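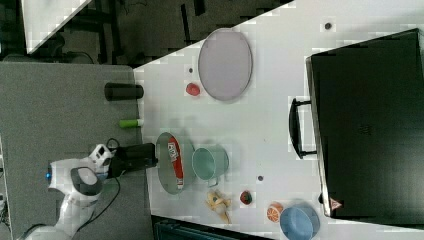 I have wanted to walk the old drovers' path over Gromlow since I was a teenager with a borrowed map and no sense of distance, and last week I finally did it! All of it, start to finish, with a heavy rucksack and far too much cheese.

The path climbs out of Parnau behind the church and goes straight up through beech woods for the first hour. I'm not going to pretend I did it gracefully. Tineke Van Hecke, who has legs like a heron, was always one bend ahead and shouting back about the flowers. Wild garlic gone over, foxgloves just starting, and then a whole bank of orchids - proper purple ones - right beside the track where anyone could have trodden on them.

Once you're out of the trees the ground goes soft and the wind finds you. There's an old stone marker with 319 cut into it, and we argued over that number for a good mile. Tineke thought it was a parish boundary. I wanted it to be a count of cattle. Fadi Sabbagh, who joined us for the second day, said it was probably just the height in metres, and his map agreed with him, so that was the end of that lovely argument.

The top is 908 metres and I loved every soggy step of it. We could see right down to the lake and the ferry crawling across, and we sat behind the wall eating rye bread until our hands got too cold to hold it.

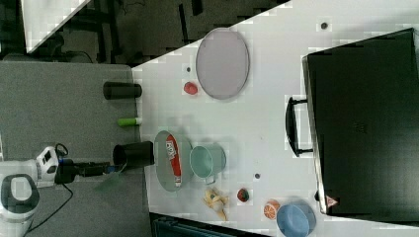 Can you do the whole walk in one day?

Strong walkers manage it in June when the light lasts, but I'd take two and sleep at the hut, which costs 50 a night with soup.

And what soup! Gunhild Kirkegaard runs the hut and makes it with barley and smoked something, and she fills your bowl again if you so much as glance at the pot. We were five round the table that night, steaming gently in our socks, and a lad from the valley taught us a card game I still don't understand (I won twice).

The way down is kinder than the way up, though my knees would like it noted that it goes on for ages. Take poles if you've got them. Take a spare pair of socks as well, and then another pair, as the bog below the hut is deeper than it looks and I went in up to the shin with a great big squelch.

I'm already looking at the northern half for next year. Tineke says she'll come if I carry the cheese again.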